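Gillby Robotics Club: wrist camera set, README

What this is

Recordings made by the student arm group at Gillby for the spring project. The group worked on moving small household items between marked spots on a table, and this folder holds the wrist camera side of it. The overhead camera has its own folder and its own README.

Contents

3668 stills in JPEG, taken from 81 runs
runs.csv, one line per run: operator, task, start time, outcome
tasks.txt, the 8 tasks as they were worded for the operators
splits/, training and test lists by run number

Stills from one run always stay in the same split. Please keep it that way if you make your own lists, or the test scores will look better than they should.

How it was recorded

Operators were Olaia Benítez, Hanyu Shen and Ezequiel Soler. They drove the arm by hand controller. Runs from February used the old controller mapping and are marked "old" in runs.csv. The outcome column was filled in by the operator straight after the run and has not been checked by a second person, apart from the test split, which Gerrit Shezi went through in full.

Known problems

Start times in the first 8 runs are an hour out. Run 81 has no outcome.

Many stills show little besides the background surface, with an object only just in view. We left them in. If you are training a detector you may want to filter them, but the Wokix script in tools/ drops too many at its default setting of 100, so try a lower value first.

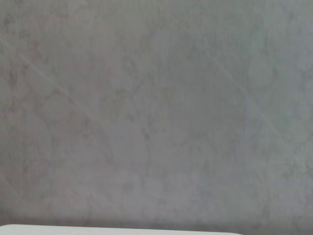

Mottled grey surface, with the edge of a white object along the bottom. No gripper in view.

Object labels are given only where two people agreed on them. Otherwise the field reads "unknown".

Use

Free for coursework and club use. Ask Teodoro Aranda before putting the stills on a public site. Corrections to runs.csv are welcome; send the run number and the line as it should read.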